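Sunday, March 28, 2021

Tray lanes again at Sorthorpe. The shallow stainless trays run on the gravity rack, long side across the lanes. Kedir wants the blue bin kept next to the rails for now. I would move it. 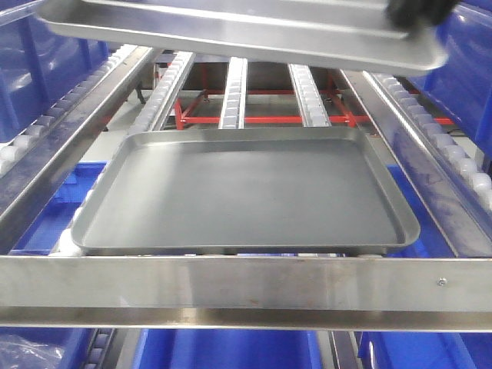
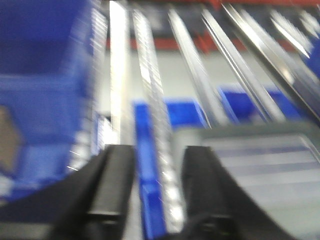
Gravity rack with trays (first); blue bin beside the rails (second).

Wiped the front crossbar, checked the screw near its right end. Rollers in lane 4 need cleaning. Ordered 23 spares from Istton. Ayantu has the invoice.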